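August, notebook, basket carry, living room setup

Third stop on the same job and I don't buy the explanation we wrote down for the first two. The log says "grip lost, right side." Fastanel's note says the same thing in more words and blames the basket rim. Maybe. The rim is thin and a bit rounded, but the left gripper holds the same rim and has never thrown that fault.

Ran it 7 times this morning with laundry in the basket. 4 clean carries, 2 stops near the sofa, and one where the right arm sagged and then recovered with no error at all. That last one bothers me most. A fault that clears itself and leaves nothing in the log is a safety matter in a room with furniture in it, whatever the summary sheet says.

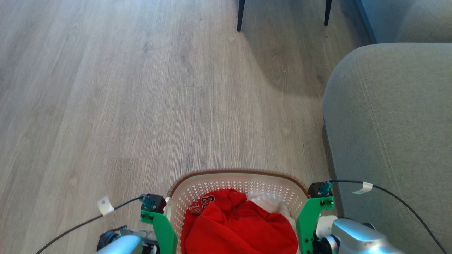 My money is on the right cable. Both stops came with the arm close to the sofa, and the cable has something to rub on or catch on over there. On the left it only has floor. If it tugs at the connector for a split second, the motor drops out and the software calls it a lost grip, as that's the only word it has for it. I can't prove this yet. Elínborg Frandsen thinks it's the force threshold in the Stistano build and wants to lower it. I'd hold off. Lowering it would hide the stops and keep the sag.

Tried the arms with no basket, same route past the dining chair, fingers open. No fault. Pangaribuan took that as proof it's the load. I take it as one good run.

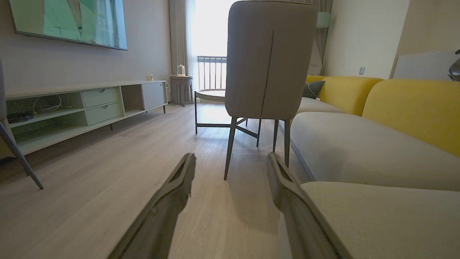

Can we keep running carries while this is open?

Only with a hand on the stop button and the speed at the low setting, and no carries with anyone sitting on the sofa.

To do before the next session:
- tape the right cable back along the arm, leave some slack at the joint
- log motor voltage on both sides, nearly free to add
- same route, same basket, threshold left alone
- ask Flolen if they've seen the connector back out on theirs

If it still stops with the cable taped, I'll cross out the cable paragraph and go look at the threshold.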